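March, Saturday, 9:40

Dye bath notes, third round. Continuing from Candela's page on the iron mordant.

Yesterday I mixed the new bath with the Wiltamo tannin powder. The recipe on Vimala's sheet says 8 grams for each 100 grams of dry fabric. I weighed the cotton two times and got 198 grams, so I used 16 grams and did not correct for the small difference. Water from the tap in the back, not the filtered one. I forgot to write the starting pH, sorry. Please somebody remind me to put the strips beside the sink and not in the drawer.

The color after the first hour was more gray than I expected. Kamlesh thinks the iron was too strong. I think the cloth still had some finish from the factory, because the water made small drops on top in two places. Next time scour longer, with soda ash, and rinse until the foam is gone.

Black samples: the Troson black is still the best for washing. The Rorken black looks deeper when it is new but leaves a brown shadow on the white test cloth. I washed both of them with the same soap at the same setting. Lot number of the Rorken is 1373, in case Yen-ting wants to complain to the shop. I would complain.

Rub test, dry: Troson good, Rorken medium.
Rub test, wet: Troson good, Rorken bad. I repeated it and it was bad again.

11:15

Talked with Cheng-en about printing white on black. He prefers the discharge paste, I prefer opaque ink – the paste smells and we have only one window. But the ink makes the cloth stiff when the area is large. For thin lines, like bones or letters, I believe it does not matter so much. We did not agree. He will make one screen with thin lines and one with a full block, and we compare after five washes.
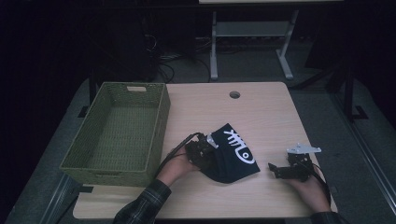
Black cloth with fish skeleton print in white, and the olive-green basket.

To do:
Scour the rest of the cotton.
Ask Faulkner if they still sell the finer mesh.
Write pH before AND after.
Label the jar with the brown lid, I am not sure now if it is iron or old tannin.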